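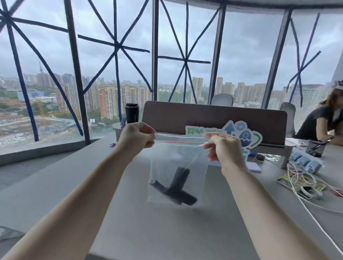
I used to think I was a good driver when I was tired. I had the window trick, the gum trick, the singing-too-loud trick, and once, on the long flat road out of Drekham, the trick where you slap your own cheek every time you pass a mile marker. I was proud of that one! I told people about it at parties.

Then last February I drifted over a rumble strip at the end of a double shift, and I could not tell you what had been on the radio for the previous five minutes. Or whether it had been on at all. I pulled into the lot behind a feed store and sat there with my hands shaking and the engine off, and that was the night I stopped telling the cheek story.

Drowsy driving gets a fraction of the attention that drinking does, and I get why. There's no roadside gadget an officer can hold up to your mouth to find out how long you've been awake. You can't smell it on anyone. And half the people I know treat being exhausted as something to brag about (guilty, see above).

Pavithra Panicker has been teaching night-shift workers about this for years, mostly in hospital break rooms and warehouse cafeterias, and she let me tag along to a session in Pora. She's funny and a little scary. She starts by asking who drove home this week and can't remember part of it, and then she waits. She waits a really long time. When I was there the hands went up slowly, one after another, and mine was one of them.

"Everybody thinks they'll feel it coming," she told me afterward, while we stacked chairs. "What you feel is the part before. By the time it's happening you're not there to feel anything."

Her advice is almost annoyingly plain. If you're yawning over and over, or missing exits, or your head keeps getting heavy, stop somewhere safe. Have some coffee if you like it, then take a short nap while it kicks in. Give yourself a little while to wake up properly before you pull out again. And if you know you'll be wiped out after work, set up the ride before the shift starts — you're a terrible negotiator at the end of one.

I wanted to hear from an employer too, so I called Urs Egger, who runs dispatch at a trucking outfit called Wallner. They put over 1,000 loads on the road in a busy season, and he's blunt about how it used to go. A driver who called in tired got a sigh and a pep talk. Now the driver gets a new delivery window, and the customer gets a phone call from Urs.

"Some of them yell," he said. "Fine. I'm at a desk. They can yell at me."

Wallner also tried Truvard, a dashboard system that chirps when the driver's eyes stay closed too long. Two of the older drivers hated it and said so daily. Urs kept it in the trucks but quit using the reports for discipline, and the grumbling died down after that — mostly. He still thinks the schedule matters more than the chirp. He no longer books anybody for 3 a.m. starts back to back, and he says he'd give up the gadget before he'd give up that rule.

As for me, I keep a blanket and a cheap alarm clock in the trunk now. I've used them both, twice in the same truck stop outside Drekham, with my shoes off and the seat all the way back. My sister thinks it's creepy to sleep in a parking lot, so I text her when I stop and again when I leave.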